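Plavormont harbor walk, is it worth a full day?
Travel forum > Coast and islands

corina_m
8/29/20
Just back from four nights in Plavormont and I'm still grinning! We did the harbor walk twice, once at low tide and once with the water right up to the steps, and it felt like two different towns. Start at the old customs house and keep the water on your left. The climb to Brutwood Point is 611 feet and the view over both bays is worth every puff.

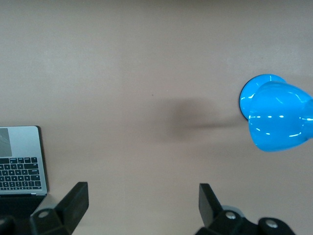

Is the path to Brutwood Point okay with a stroller?
Only as far as the second gate. After that it's steps and loose stone, so bring a carrier.

wayne_b30
Nice report, but I'd push back on the full day. We were done in three hours, lunch included. The town is sweet but small, and the Bresance side has the better beach.

corina_m
Three hours!! Did you even go in the chapel? Or out along the breakwater? Bresance beach is lovely, I'll give you that, but it's all pebbles and the parking lot is full by ten.

ebbe_s
With Corina on this one. The breakwater alone took us an hour, we kept stopping for the seals. 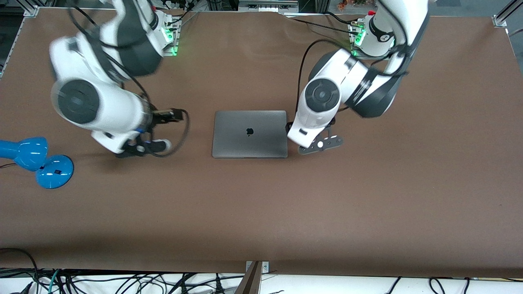 The Amundsen ferry runs across to Bresance every 30 minutes in summer and drops to four boats a day in September, so check before you go. The timetable at the dock was an old one when we were there. I do my trip planning on a silver laptop like the one on the table there, lid shut the minute the sun comes out, and I'd saved the new times on it the night before. Sit on the right going over, you get the lighthouse and the whole line of cliffs.

wayne_b30
Okay, the ferry I did enjoy. Still say pebbles beat a muddy harbor at low tide.

liv_strom
Muddy harbor is where the birds are, Wayne! We saw curlews and a pair of egrets before breakfast. Take bus 16 from the station if you don't want to drive, it stops right by the slipway.

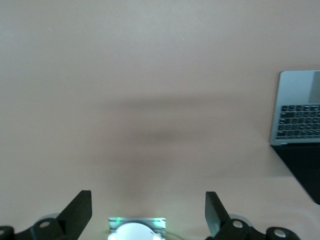
Where to eat in Plavormont

eilif_sk
Smoked fish shed at the end of the quay, get the mackerel roll. Cash only when I went.

corina_m
Seconding the mackerel roll, we had it three days out of four.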